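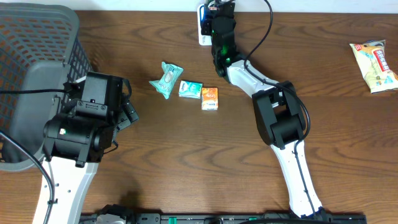

The two-arm bench at Mikdale, with the basket on the left and the small packets in the middle of the table.

Workshop notes, November

The two-arm build on the back bench has reached the point where both arms run from one computer, so this is a good time to write down where it stands. Gwenaël Poulain started it in his garage with a single arm and moved it to the Mikdale shop when the second one arrived. Both are now bolted to the same metal rail along the front of the table. Before that each arm had its own clamp, and every time somebody leaned on the bench the spacing changed and the positions had to be taught again.

The job we picked is sorting snacks and candy into a gray plastic basket. It is an easy job to describe and a fairly hard one to do. The small packets lie almost flat on the wood and the fingers tend to ride over them. A bigger snack bag is simpler to find but it gives when you squeeze it, and a grip that holds it at the seam will lose it at the middle. We have been putting items down in different spots between runs and leaving the basket where it is, up in the left corner.

Gwenaël's log stands at 1,272 attempts since the rail went on. The longest string without a drop is 33. Most of the misses are on the small packets, and most of those come down to height: the table is not quite level from left to right, and a grip that works on one side closes just above the packet on the other. He shimmed the right end of the rail and that helped some. The next step is to measure the table on a grid and let the software correct for it.

Cables took up more time than expected. They run along the outside of the arms, and the loop at the elbow has to be long enough for a full reach without catching on anything. Too short and it pulls at the connector. Too long and it drags things across the table. If you are working on the bench, please don't tidy the loops or add ties – they are set the way they are on purpose. The same goes for the clip on the left arm.

The control program is called Virgate and lives on the shop computer in the folder of the same name. Gwenaël wrote it and keeps a paper notebook next to the keyboard for changes. If you change a speed or a limit, write down the old value too. The slow setting is the default and should stay that way when other people are in the room.

Total spent on the bench since the move is $313, mostly for the rail, fasteners and replacement cable. The arms themselves were Gwenaël's and are not in that number.

Still wanted: a longer straightedge, and packets of different sizes, full and unopened. Leave them in the bin under the bench.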